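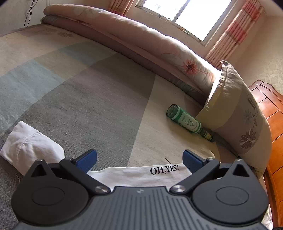

Section 4. Fitting and checking the hand-held gripper

The Kosovow gripper is the hand-held version of the Tranever arm's end piece. Set it up before recording any moves for the arm to copy. Work over something soft. The pivot screws are small and roll a long way on concrete.

What you need: the assembled gripper, a 2 mm hex key, a clean rag and a few pieces of cloth for testing.

1. Hold the gripper with the centre plate facing up and let the fingers open fully. Both should stop at the same angle.

2. Check the two silver pivot screws at the inner ends of the linkage arms. Tighten until the arms have no side play, then back off slightly. If one arm drags, its screw is too tight.

3. Look at the pads. The navy side faces inward and the black backing sits against the finger. Press down any lifted corner and leave the glue for 30 minutes.

4. Close the fingers slowly. The pads should meet along their full length – if only the tips touch, go back to step 2.

5. Pick up a strip of thin fabric, hold it for 60 seconds, then let go. Repeat with something bunched up, such as a sleeve or a hem with a seam.

6. Wipe the pads and save the zero position in the Jitaru software. Ours reads 1,718 with the fingers wide open. Yours will differ, so write it on the inside of the lid.

Note: Loose threads wind around the pivot pins. Trim them from test cloth first.

Caution: Keep your own fingers clear of the linkage when closing. Do not practise on glass until step 5 works every time.

Corrections to this section go to Paora Bright at the Zelgate workshop.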